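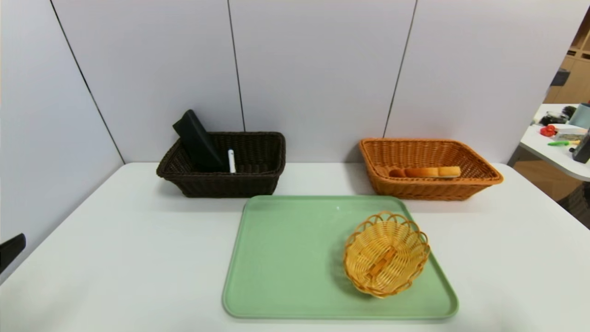 Wekau gallery: teaching a robot to put things away
Posted by Shona Skinner, Jun 18, 2026

Hello and welcome to the gallery page for Wekau! I keep getting asked what we do all day, and the paper (which Evander and I finally sent off, hooray) is pretty heavy going if you don't read this kind of thing for a living. So I've written up the short version to go with the gallery, in plain words, with the results at the end for people who like to skip ahead. You know who you are.

The question we started with was small. If you teach a robot to tidy a table by showing it lots of demonstrations, what does it learn to pay attention to? Does it learn "the pen goes in the dark basket" or does it learn "the pen goes in the thing at the back left"? Those look the same right up until somebody swaps the baskets, and then the second kind of robot makes a fool of itself.

The table

Everything happens on a plain white tabletop with a pale partition behind it. At the back we have a dark brown wicker basket and an orange one, with a mint-green tray in front. I love that tray. It's the easiest thing on the table for the vision model to find, and also the easiest for me to find when I'm setting up before coffee.

The little golden basket with the loopy rim is the troublemaker. It's a container, so things can go in it, but it's also an object, so it can be picked up and put on the tray. Our first model could never make up its mind which! Heriberto wanted to take it out of the study for a while and I'm so glad he lost that argument, because it ended up giving us the most interesting result we have.

How we collected the demonstrations

We recorded 3,000 demonstrations in all, every one of them by a person steering the arms by hand. Oluwatosin did a huge share of these and is spooky good at it (she can lay a marker in a basket so gently you'd think it was asleep). I'm slower, and I bump rims. We kept my bumps in the data, as long as the item ended up in the right place, and the model seems to cope better with a bumped basket for having seen some.

Between demonstrations we moved things. In the first 2,000 the baskets stayed in their usual spots and only the small items changed. In the rest we shuffled the baskets too, left for right, front for back, sometimes with the tray shoved way off to one side. This was boring work and took up most of April.

What we changed in the method

Our trick is called Tamar, and it's a pretty simple one. During training we hide a patch of the camera view, usually a patch with a container in it, and ask the model to say where the item should go anyway using a short written instruction and what it saw a moment before. It has to hold on to which basket is which. Evander came up with it while we were stuck on something else, and I was the one who said it wouldn't work, so that's on the record now.

What we found

The model trained without Tamar did fine with the baskets in their usual places and fell apart when we swapped them. With Tamar, it put the item in the right basket in 17 of 20 swapped layouts, using the very same demonstrations. And the golden basket? When the instruction says "put it on the tray," the new model picks the basket up. When it says "put the marker in it," it leaves the basket where it is and goes for the marker. I made everybody come and watch that one.

It still has trouble with long things that stick up over a rim, and it gets slow and fussy when two baskets are nearly touching. Heriberto is working on the first of those. The second is mine, and I'm going to start with the spacing of the grasp points and see where that gets me.

Questions about the training code should go to Evander, and anything about the demonstrations can come to me.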